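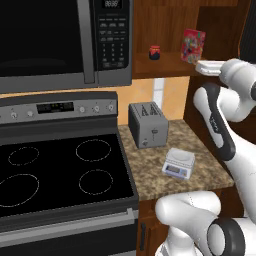 Figure 1. Simulated kitchen from the Hedora set, with the robot arm near the open shelf cabinet.

Hedora: Simulated Kitchen Tasks for Testing Policy Recovery
Data card, version 2

Summary

Hedora is a set of simulated robot demonstrations recorded in kitchen environments. It was prepared to support research on recovery, meaning the ability of a learned policy to return to a task after a failed grasp or a missed contact. The release contains 4000 episodes across 13 tasks. All episodes were produced in simulation, and no footage of real homes or real people is included.

The set accompanies the Lotine training method, which is described in a separate report. It may also be used without that method.

Contact persons: Cheng-en Lui (data and simulation), Pin-yu Yuen (training and evaluation)
Release date: Jul 30, 2022

Motivation

Most demonstration sets record only clean, successful motion. A policy trained on such data often has no useful behavior once the gripper closes beside an object instead of on it. Hedora addresses this gap by including episodes in which an error is introduced on purpose and the operator then corrects it. Each of these episodes carries a label for the time step at which the error begins and another for the time step at which the correction starts.

Environment

The kitchen layouts combine fixed appliances with countertops, cabinets and small loose objects. In the layout of Figure 1, an electric range and a microwave are placed next to a short countertop that holds a toaster and a digital scale. Packaged goods stand in the open cabinet above the counter. The small distance between the shelf items and the surrounding woodwork makes this layout suitable for the reaching and retrieval tasks.

Appliance doors and knobs are modeled as jointed parts. Lettering on packages and control panels is a surface texture only and should not be used for work on text recognition.

Tasks

The tasks fall into four groups: shelf retrieval, shelf placement, door operation and knob operation. Every task has a written instruction, a starting state and a success test computed from the simulator state. Instructions are in English. Start positions of loose objects are drawn at random within limits set for each layout.

Episode contents

Each episode folder holds the following:

camera – color images from a fixed view
state – joint positions, joint speeds and gripper opening
action – commanded change in gripper pose
objects – position and rotation of each movable object
labels – task name, success flag, error start and correction start

Episodes without an introduced error have empty values in the last two label fields. These should be read as missing and not as zero.

Collection

Operators controlled the simulated arm with a handheld device through the Pidetti interface. Errors were introduced by shifting the commanded gripper pose for a short period, after which full control was returned to the operator. Episodes in which the operator did not regain the object were kept and marked as unsuccessful.

Baseline result

The Lotine method was compared with plain behavior cloning using the same network and the same training episodes. Averaged over all tasks, Lotine raised the success rate after an introduced error by 17 percentage points. Performance on episodes without an error was close to unchanged. Gains were largest in shelf retrieval and smallest in knob operation, where a small shift in pose often left the gripper on the wrong side of the knob.

Known limits

Contact between thin packages and the gripper is approximate – tilted items may slide more easily than they would on a real shelf. Lighting varies little between episodes. The introduced errors follow a narrow set of patterns, and results should not be taken as evidence of safe operation around people.

Maintenance

Corrections are handled by the Fung Laboratory data group. A revised label file for the door operation tasks is planned for August. Reports of faulty episodes should give the task name and the episode number, together with the version of the loader in use.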